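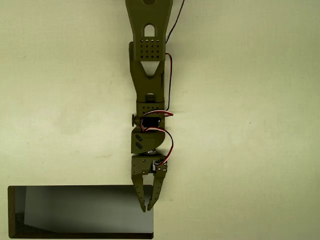
8 March 2021

Finished the 200 runs with the green arm. Eight evenings of it, and I now know the sound of that wrist servo better than my own phone.

The idea was Ryan Cropper's, so naturally he has been busy elsewhere. Half the training demos for Zernon start with the gripper parked at the tray, the other half start from wherever the last run left it. Same policy, same number of demos, same 100 test runs each. He bet on the messy starts. I bet on the tidy ones, mostly out of upbringing.

Parked starts: 41 good picks. Messy starts: 67. I went back through the log looking for a mistake in my favor and found one in his, so now it's 68.

What bothers me is how the parked version fails. It does beautifully until it gets bumped or misses once, and then it hovers over the tray with the fingertips nearly shut, like a man who has walked into the kitchen and forgotten why. It never saw a demo that began from a bad place, so it has no opinion about bad places. The messy one at least tries something. On run 162 it tried the edge of the tray four times and then got the bolt, which I've scored as a success under protest.

Wrote it up for the Clumitthorpe people and kept the claims small – one arm, one tray, one tired operator. Avotiņš will ask whether I shuffled the order of the runs. I did, after the first 20. He'll ask about the first 20.

Tomorrow: redo the first 20. Tighten the left finger too, it has a wobble that I've been calling "compliance" in the notes. Buy more M2 screws. Tell Ryan he won, in writing, but late in the day.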